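12 shares | 5 comments

The grape drawer

By Zanele Zulu

I grew up in a house where grapes came out of a bag, got a quick rinse (maybe) and were gone before anybody found a bowl. So when I moved to Plomley and started renting the upstairs rooms from Yupin Srithong, I was in no way prepared for a landlady who has an entire refrigerator drawer for them. One drawer! Just grapes! The milk has to fight for a spot in the door.

Yupin buys hers at the Cemmont Road market, always in August, always from Chalerm Wongsuwan, who lets her lift up every bunch and peer at the underside before she pays. I used to stand there dying of embarrassment. Now I do it too. You want to see green, bendy stems, and you want fruit that stays put when you give the bunch a tiny shake. And don't be scared off by a bit of color on a green grape. I always used to reach for the palest, most even bunch on the table, and Yupin would quietly put it back and hand me one with a blush.
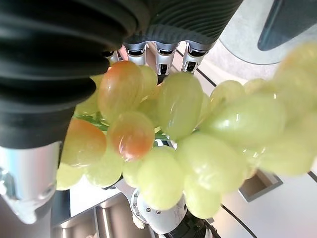
Mostly green, with a few going orange and coral.

Those blushed ones are my favorites these days. Chalerm says they're the ones that got the most sun, and to me they taste a little like honey, though Yupin thinks I'm imagining it. We've had this argument over the sink more times than I'd like to admit.

Now, washing. Don't do it when you get home! I know, I know, it feels so virtuous to get it over with. But that dusty bloom on the skin helps the fruit keep, so ours go straight in the drawer on a folded dish towel, stems and all, and we only rinse what we're about to eat. Ten minutes in a colander, then a pat with another towel. Kept that way, a good bunch lasts us roughly 10 days, and that's with me opening the drawer every time I walk past.

The other house rule is scissors. You do not pull single grapes off the big bunch in Yupin's kitchen. You snip yourself a little cluster, with its own bit of stem, and you carry it off on a saucer like a civilized person. 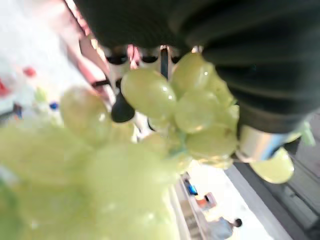
I laughed at the scissors for a whole summer, and then I went home to visit my sister and found a bowl of bald brown twigs with three sad, wrinkly grapes hanging on at the bottom. I bought her a pair the next day. They were $11 and she uses them to open mail.

As for the ones that do drop off, they go in the freezer on a tray, and we eat them on the back steps after dinner straight from the cold. Boonmee Petchrat from next door brings salted peanuts to go with them, and I've given up trying to eat one without the other.

Last updated 17 August 2019

Get our weekend food newsletter. Enter your email to sign up.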